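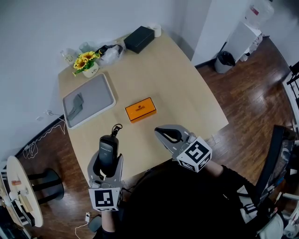
5/26/23

Slept badly, up before six. Rain until lunch, then dull and warm.

Spent most of the morning on the table in the back room. It had got to the point where I was eating in the kitchen standing up. Took the post and the Inskip folders off it first and put them in the hall, where they will no doubt stay. That left the small stuff: the tray with the grey cloth, the little orange box, the black box with the lid, the carrier of odds and ends I keep meaning to sort. The sunflowers can stay where they are by the wall. They are only artificial but Athina gave them to me when I moved in and I like the yellow.

Rang Fredy about the shelf brackets. He paid 922 for the whole lot from Hakik, delivery included, and thinks I should do the same – I said I would measure up first. He also wants to know if I am coming in on the Jasora order. Told him I'd let him know by the end of May. I have 2,000 put by and the boiler to think about.

Swept the floor after lunch. The planks show every bit of dust, dark as they are. Need more black liners for the small bin, only three left on the roll. Need paper cups too if people are coming.

Athina Kourkoulas came round at four and stayed two hours. She thinks the table would be better under the window. I don't, the chair would be in the way of the door. We had tea and the last of the seed cake and she told me about her sister's move to Pukeveo, which has been put off again.

Beans on toast for supper. Didn't get to the plastic bag. Tomorrow: brackets, liners, ring the dentist.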